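Give the Two-Armed Robot the Fiddly Jobs
By Lamisi Wumbei

I've been reading sales sheets for two-armed robots since April, and most of them want to talk about lifting. Lifting bores me! What won me over to the Flodent kit is what it's like to hand it a soft, floppy, zippered thing and let it have a go. Table tennis gear is my favorite test, partly because I play (badly) and partly because a paddle case is a nasty little object, all fabric and mesh and curved edges. 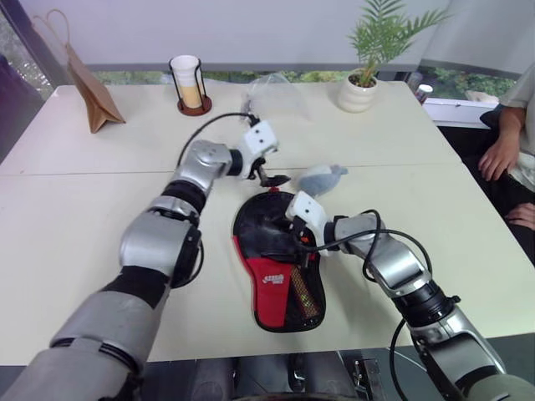

Kwadwo Mahama, who sells the kit out of Prorkstead, would rather show buyers blocks and bins. I think he's selling himself short. Anyone shopping for two arms already believes they can move a block. They want to know about the stuff in their own drawers, and the Flodent people should put that on page one.
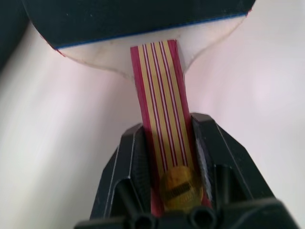 A paddle in the gripper, held by its striped handle.

I also love that you get a view from the wrist as well as one from up top. Salim Kioko thinks I make too much of this. He runs 37 stations at Ackah and says his crew only ever looks at the top view. Fine, but a beginner learns so much faster with the fingers right there on the screen.

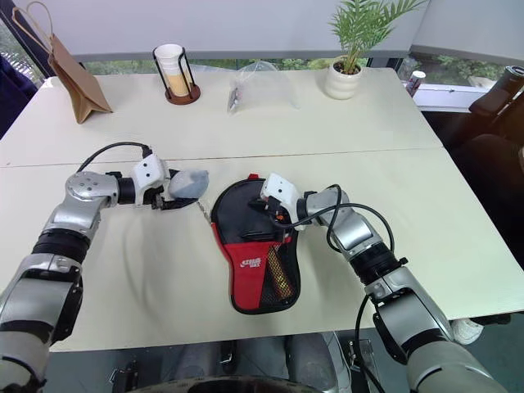

Page last changed: April, 8:37 a.m.

My complaints are small. The manual needs 8 more pages on soft goods, and the cables could be tidier. I'd still pick this kit over the one from Wikley, which I tried for 100 hours and never warmed to.

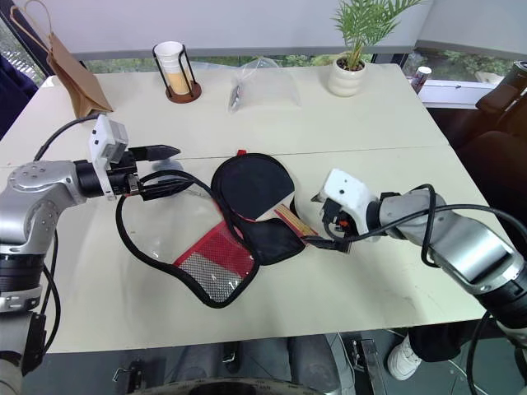 So ask for a demo, and bring your own junk to it. Mine was a pencil case with a broken zipper, and I had a wonderful afternoon.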